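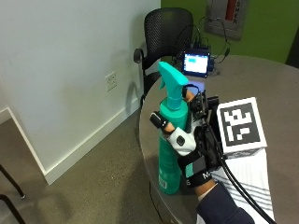
Liesbeth Desmet keeps six spray bottles under her kitchen sink in Ralby, and she can tell you what each one is for without looking at the label. I came for a quick chat about cleaning and stayed until four in the afternoon!

Her love affair with the trigger sprayer started in May, when she gave up on buying a new bottle every time the old one ran out. Now she mixes her own: 200 milliliters of white vinegar, 400 of water, a strip of lemon peel if there's one going. It does the taps, the fridge shelves and the inside of the microwave. (Keep it off marble, and never mix it with bleach.)

The bottle matters as much as what goes in it. Liesbeth likes a tall body she can get her whole hand around, and a bright color, so it's easy to find in a dark cupboard. She unscrews the head once a month and pumps warm water through it – a clogged nozzle is the reason most people throw a good sprayer away.

Her oldest has been refilled more times than she can remember. It still gives a lovely fine mist, and she showed me twice, on the same window.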